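Plestetti pledges a tidier reuse hall, but the chairs keep coming

Regulars at the Plestetti reuse hall have been told to expect clear floors and proper aisles by the end of the summer, under a tidying scheme that its organisers are calling a fresh start. Anyone who was there in January will remember the last fresh start.

The plan, pinned up by the entrance on 2026-08-01, sets out three zones: seating, electrical goods, and textiles. Every item brought in is to be given a tag and a place within 14 days or sent on to the Vutlow depot for stripping and recycling. Loose cloths, covers and blankets are to be picked up off the floor and chairs at the close of each day and put into bins by size.

It sounds sensible enough. So did the January version, which had four zones and coloured tape. The tape lasted into spring in a few corners.

Lilian Nzioka, who manages the hall, accepts that the earlier attempt did not hold. "We sorted everything once and then carried on taking things in at the same rate," she said. "This time there is a limit on what we take."

The limit is 57 seats of any kind, from armchairs down to stools. At the last stocktake the hall held 137. How the difference is to be made up by the end of summer is not explained on the notice, and Ms Nzioka would say only that a sale was "being talked about". The hall has held sales before. Upholstered chairs in plain grey tend to be the last to go, and odd office chairs with no partner hardly shift at any price.

Then there is the matter of where electrical goods end and everything else begins. Monitors, power strips and cables have a habit of drifting in among the furniture, partly because people like to plug a thing in before they take it home. The new rules say that testing must be done at one bench. The bench, when we asked to see it, had a wardrobe on it.

Lauri Lindqvist, a furniture restorer who has bought stock from the hall for years, is not holding his breath. He says the trouble lies with the goods that come in half finished: a frame without its seat, a cushion without its chair, a stool that someone has parked inside a larger chair to save room and then forgotten. "You can tag all of that," he said. "You still have to decide what it is."

He would like to see the textiles dealt with first, as cloth gets dropped over whatever is nearest and hides the condition of the piece beneath. On that point at least the scheme agrees with him, and the cloths and covers are due to be gone through before any furniture is moved.

The storage firm Villent has been asked to advise on shelving, at a cost the hall has not made public. Kohei Kobori, for the firm, described the floor plan as "very workable" but confirmed that no shelves had been ordered.

Opening hours will not change while the work goes on. Visitors are asked to keep to the marked routes, which had not been marked when this was written, and to hand small finds such as bottles, cords and lids to the desk instead of leaving them on the floor.

A review is promised once the seating zone is complete. No date has been given for it.

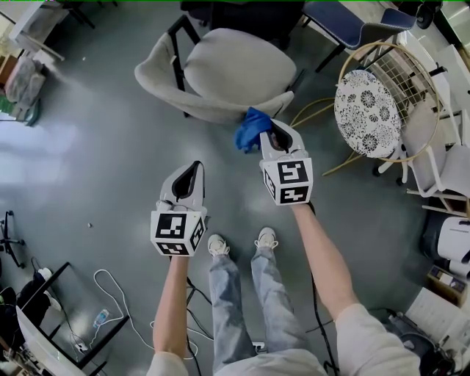

Can I still drop off a single chair while the tidying is under way?
Only if the hall is below its limit of 57 seats on the day, so ask at the desk before you unload it. Chairs turned away can be taken to the Vutlow depot.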